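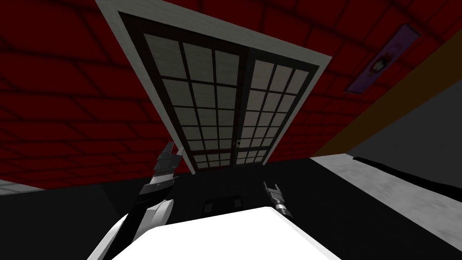
3.2 Cell Configuration and Upkeep

The sliding-door cell is a simulated two-arm station with a fixed table, a brick wall and a double door with lattice panels. Both arms carry two-finger grippers. The cell definition was written by Reda Abdel Hamid and is stored as a single scene file in Gestitz, the configuration tool used for all cells in this study. Two views are logged for each run: an overview from behind the table and a close view at the gripper.

The close view is the one used for alignment. At the start of each session the selected arm is driven to a reference pose in front of the door with the fingers open, and the offset between the right finger and the recessed pull plate is read in the gripper frame. If the offset exceeds 11 mm, the base transform of that arm is reloaded and the reading is repeated. The round pull on the neighboring panel is not used as a reference, as its shading made the edge fit unstable under dim lighting.

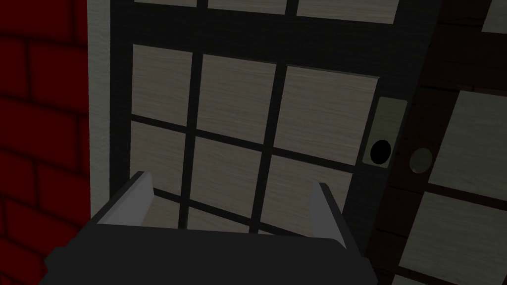 3.3 Faults and Repair

Over 704 runs, the cell was stopped for repair 68 times. Of these stops, 51 were traced to the contact model of the door track. The panel would bind under side load, and the arm controller would then trip on its force limit. Naima Ghoneim replaced the track contact with the Hosley joint model and lowered the damping term, after which the reference runs were repeated from the start.

The remaining stops came from drift in the overview camera pose after a scene reload. The overview is rolled relative to the floor, so a small error in the stored rotation is hard to detect by eye. We now compare the door frame corners with a saved set before each session and restore the pose from file if they differ. The finger pads and wrist limits are checked in the same script. The full check is run every Sunday on the Sandport server. 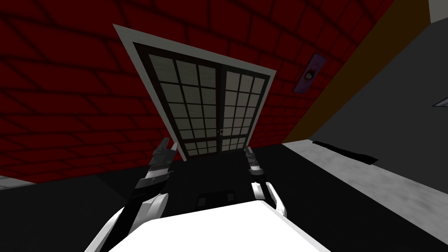

Figure 3. Overview of the cell with both arms extended toward the sliding door.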